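Section 4: Setting Up the Tabletop and the Mesh Basket

Before you begin

By this point the Skandmont table should be standing on all its legs, and the people who assembled it should be back on speaking terms. Section 4 covers what goes on top. Allow 22 minutes. The box says 6, but the box has never met your hex key.

You will need:
The Polow wire basket
One soft cloth
Any cups that plan to live on the table
The cables you have been pretending are temporary

Placing the basket

1. Wipe the tabletop with a barely damp cloth, following the grain. The grain is printed, so it won't care, but streaks show less this way.

2. Peel any stickers off the basket. Check the underside too, where the stubborn one lives.

3. Run a finger lightly along the top rails and corner posts. If you find a sharp wire end, stop and contact Flirkdale customer service. Do not file it down with whatever is in the kitchen drawer.

4. Set the basket down flat. Lift it when you want to move it. Dragging it leaves fine scratches that are not covered by the warranty, as 4.6 on page 19 explains at some length.

5. Stand cups beside the basket, upright, on the open part of the table. Tall cups with narrow bases tip more easily than you'd like, and they prefer to do it when full.
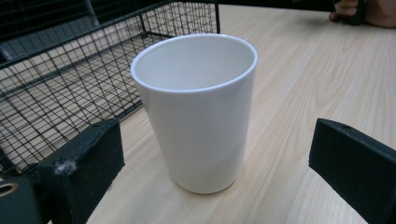
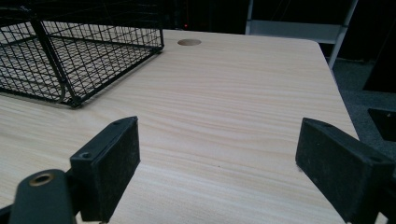
Text: Signe Thoroddsen

NOTE: The round hole near the back edge of the tabletop is for cables. It is not a cup holder, a pencil cup or a crumb chute, although it will do a fair job as the last of these whether you ask it to or not.

Routing cables

6. Unplug everything first. Yes, that too.

7. Feed each cable down through the hole, thin end first. If both ends are fat, feed the less fat one and be patient.

8. Leave nearly 4 inches of slack on top. Cables pulled tight have a way of taking the lamp with them.

9. Keep the basket clear of the hole. You will want to reach it again the moment you have filled the basket with heavy things.

CAUTION: Wire mesh does not hold liquids. Cups stored in the basket should be empty, and so should anything else that pours.

CAUTION: Do not use the basket as a step, a seat or a colander.

If the basket rocks

Turn it a quarter turn and try again. If it still rocks, try it on the kitchen floor. If it rocks there as well, the basket is bent. If it sits still there, go back to Section 2 and tighten the table legs. The Dağdelen foot pads, sold separately, will quiet a slight wobble but won't cure a loose bolt.

Continue to Section 5, Drawers. Have a snack first.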